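Gripper Trial Working Group
Minutes, Mar 30, 2020
Place: Plavuditz hall, ground floor

Present: Mwangi Obura (chair), Gwenaël Gautier (minutes), two operators from the day crew
Apologies: Tessier

1. Minutes of the last meeting
Approved with one correction. Under item 4, the spare finger pads were ordered in December and have been received.

2. Hand-held gripper trial
Mwangi reported that 1,276 runs have been logged since the trial opened. Of these, 633 used the Anum hand-held unit and the rest used the Brutholm. The target is still 3,000 before a choice is made.

Operators prefer the Anum for small parts. The Brutholm closes harder and does better on boxes, but it is tiring to hold and two people asked for shorter turns with it. Turns on the Brutholm will be cut to half an hour.

Gwenaël asked if the two units are being used on the same parts. Mwangi said they were not during the first week. The runs from that week will be kept but left out of the comparison.
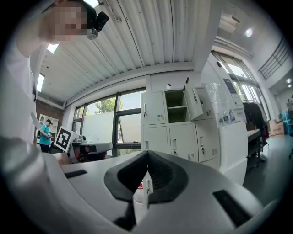 3. Cameras
The wide lens on the gripper picks up a lot of the room, including the ceiling lights and the windows. Gwenaël has tried two exposure settings. The lower one handles the windows better but loses detail at the fingertips. She will run both for another week on the Anum only and bring numbers to the next meeting.

Head-mounted camera: the strap slips when the operator leans forward. A wider strap is to be tried. It was agreed that head and gripper recordings must be started from the same controller, as the clocks drifted apart on several long sessions.

4. Markers
Some of the printed markers have curled at the corners. Mwangi will reprint them on stiffer board. Marker size stays the same so that the calibration files can still be used.

5. Controller
The new firmware was put on one Brutholm controller only. It dropped its connection 3 times in one afternoon. The other controllers stay on the old version until Tessier has looked at the logs.

6. Other business
Lockers: operators are asked to close the doors after taking out batteries. Keys go back to Mwangi.

Actions
Mwangi: reprint markers, post the new turn times
Gwenaël: exposure comparison, order wider strap
Tessier: controller logs

Next meeting: same place, date to be sent by email.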